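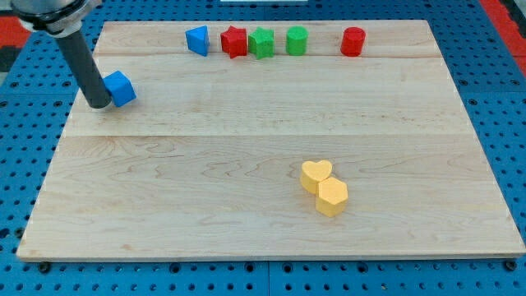

La compagnie Gramine crée « Les Voisins du dessous » en juillet

COMMUNIQUÉ DE PRESSE

La compagnie Gramine présente en juillet sa nouvelle création, « Les Voisins du dessous », à la salle Bramard. Écrite et mise en scène par Jucélia Figueiredo, la pièce se joue à 21 heures et dure 1 h 40, sans entracte. La jauge est limitée à 100 spectateurs par représentation.

L'action se déroule en une nuit, dans la cage d'escalier d'un immeuble de rapport. Une fuite d'eau oblige les habitants à quitter leurs appartements. Sur le palier du deuxième étage, un ancien professeur de musique, deux sœurs brouillées et un jeune livreur attendent le plombier, qui tarde. Ils parlent d'abord du robinet d'arrêt, puis du loyer, puis d'une locataire partie l'hiver précédent sans laisser d'adresse. Chacun a de ce départ une version différente, et la pièce n'en retient aucune.

Le public est installé de part et d'autre de l'aire de jeu, en deux gradins qui se font face. Les comédiens circulent entre les rangs et certaines répliques sont dites depuis le fond de la salle. Les spectateurs ne sont pas sollicités pour jouer.

« J'ai grandi dans un immeuble où l'on entendait tout et où l'on ne se parlait presque pas, explique Jucélia Figueiredo. Le texte est parti de là, de phrases entendues à travers un plancher. J'en ai gardé quelques-unes telles quelles. Les autres, je les ai réécrites avec les acteurs pendant les répétitions. »

La musique est signée Csenge Barta, qui l'interprète chaque soir au violoncelle. Elle reste en scène pendant toute la représentation et tient aussi le rôle de la locataire absente – un rôle muet, que les autres personnages traversent du regard. « Je joue très peu de notes au début, dit-elle. Le violoncelle accompagne les bruits de la maison, les tuyaux, les portes, avant de prendre une vraie ligne mélodique dans la dernière partie. »

Le spectacle est coproduit par le festival Vivura, qui a accueilli la compagnie en résidence au printemps. Les costumes et les lumières ont été confiés à l'atelier Hnatiuk, déjà associé à Gramine pour « Retour de marché », son spectacle précédent.

Une rencontre avec l'équipe artistique suit la deuxième représentation. Elle est ouverte à tous, y compris aux personnes venues un autre soir.

Informations pratiques

« Les Voisins du dessous », par la compagnie Gramine
Salle Bramard, en juillet, à 21 heures
Ouverture des portes à 20 h 30, placement libre
Spectacle conseillé à partir de 12 ans
Les retardataires ne pourront pas être admis en salle une fois la représentation commencée – l'entrée du public passe par l'aire de jeu.

Billetterie au guichet de la salle et sur le site de la compagnie. Un tarif réduit est proposé aux étudiants, aux demandeurs d'emploi et aux intermittents, sur présentation d'un justificatif. Les places accessibles en fauteuil roulant se réservent auprès du guichet.

Les demandes d'invitations presse et d'entretiens sont à adresser au bureau de la compagnie Gramine. Le texte intégral de la pièce est envoyé aux journalistes sur demande.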